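Continuity Cataloger, Comics and Animation Licensing Archive
Pliltulness Media Archive, Totden office
Full time, fixed term, two positions

Pliltulness maintains the reference archive for Helmy, a character franchise with a comic book line, three animated series, a tabletop game and a large back catalog of licensed toys. We are hiring two catalogers to work on the continuity index, the database that licensees and writers consult before they use a character, costume, vehicle or location.

Background

The index was started as a spreadsheet by the comics editors and moved to a relational database when the second animated series went into production. It holds entries for 1,372 named characters. Coverage of the comics is complete through issue 182. Coverage of the animated series is uneven: the first series was indexed from scripts only, so design changes made in storyboards or in final color were not recorded. Coverage of the toy line stops at the seventh product year.

The positions are funded to close these gaps before the next licensing guide goes to print in April.

Duties

Review finished episodes of the first and second animated series against existing index entries and record differences in costume, color, voice credit and spelling of names.

Create entries for toy-only characters, including variants sold under a different name outside the United States.

Assign each entry a continuity code (comics, animation, game, toy, or shared) following the archive's style manual.

Scan packaging, instruction sheets and mini-comics at archive resolution and attach the files to the correct record.

Answer written queries from licensees. Most queries concern which version of a logo or costume is approved for a given product category. The standard turnaround is two working days.

Log unresolved contradictions between sources. Catalogers do not decide which source is correct. Contradictions go to the continuity editor, Youssra Benmoussa, with page or time references.

Required

A degree in library science, archival studies, media studies or a related field, or equivalent work experience in cataloging.

Working knowledge of at least one collections database. We use Jidolow, and training is provided for applicants who know a comparable system.

Accurate written English. A large part of the job is short, plain descriptive text that will be read by people who have never seen the source.

Ability to handle paper and plastic objects of varying condition under the archive's handling rules.

Helpful but not required

Experience with comics production files, model sheets or color guides.

Reading knowledge of Japanese, French or Spanish. Much of the overseas packaging has not been translated.

Basic SQL.

Prior knowledge of the Helmy franchise is not scored. New staff are given time in the first month to read the core run of the comic and watch the pilot episodes of each series.

Conditions

The term is 18 months from the start date. Hours are 37.5 per week, with a flexible start between 8 and 10 a.m. Object handling and scanning must be done on site. Index work may be done from home up to two days per week after the probation period. Staff may not buy, sell or broker Helmy collectibles during the term, and personal collections must be declared on the form supplied with the contract.

Pay is at grade 7 of the Pliltulness scale. The scale is sent to all applicants who reach the interview stage, and to others on request.
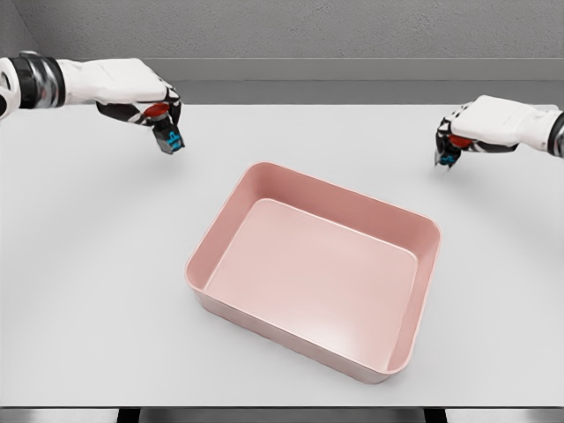
Rendered view: pink tray on a white tabletop.

How to apply

Send a résumé, a cover letter of no more than one page, and one sample catalog entry of up to 200 words. The entry may describe any licensed toy, comic issue or animated episode from any franchise. It should state the source used, the edition or version, and any point the writer could not confirm. Samples are judged on accuracy and clarity, and layout is ignored.

Applications go to Nhàn Hứa, Collections Manager, through the vacancies form on the Pliltulness site. Choose reference "Continuity Cataloger" from the menu. Files should be PDF or plain text. Applications close on October 18, 2024, at 5 p.m. local time.

Interviews are held in Totden or by video call and last 45 minutes. They include a short exercise in which the applicant compares a printed page with an existing index entry and marks the differences. No preparation is needed for the exercise.

Applicants who need an adjustment to the exercise or the interview format should say so on the form. Questions about the duties may be sent to Youssra Benmoussa, and questions about pay or conditions to Nhàn Hứa.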